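Small Countertops, Hard Use
What a surface has to put up with, and how to choose and seal one
August 26, 2021

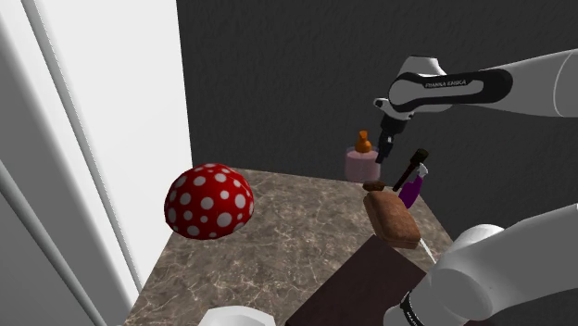

A kitchen counter fails first at its joints. The middle of the slab can take years of knives, spills and hot mugs, while the seam beside the sink darkens within months. Water enters at the cut edge, the core swells, and the top layer lifts. Repair at that stage usually means replacing the section.

Particleboard cores are the most sensitive. The standard top sold by Prokska is 28 millimeters thick and comes with a factory edge on three sides. The fourth side is raw and has to be sealed by the installer before the top is set. Two coats of varnish are enough if the first is allowed to cure overnight. Silicone alone is a poor substitute: it bridges the gap but does not soak into the core.

Solid wood behaves differently. It moves across the grain with the seasons, so the fixing screws must sit in slotted holes. Tops that were screwed down tight in May may show a crack by winter, when heated indoor air draws moisture out of the boards. Oil slows this exchange without stopping it. The oil supplied with Nula tops is thin and needs three applications, each wiped off before it turns tacky.

Stone composites need no sealing but dislike heat. A pan straight from the burner can leave a pale ring in the resin, and the mark cannot be polished out at home. Mai, a mid-priced line, limits its warranty to contact below the boiling point of water. Trivets remain necessary.

Cleaning products do a fair share of the damage. Bleach dulls resin, and vinegar etches marble and limestone. Dish soap diluted in warm water handles most daily dirt on all of the materials covered in this article. Scouring powder should stay off any gloss finish.

Cost depends more on cutouts than on area. A quote from the fabricator Tedness for a plain run with one sink opening came to $861, delivery included. Adding a second opening and a rounded corner raised the figure by 21 percent. Lead time was 40 days from final measurement, and measurement takes place only after the base cabinets are level and fixed to the wall.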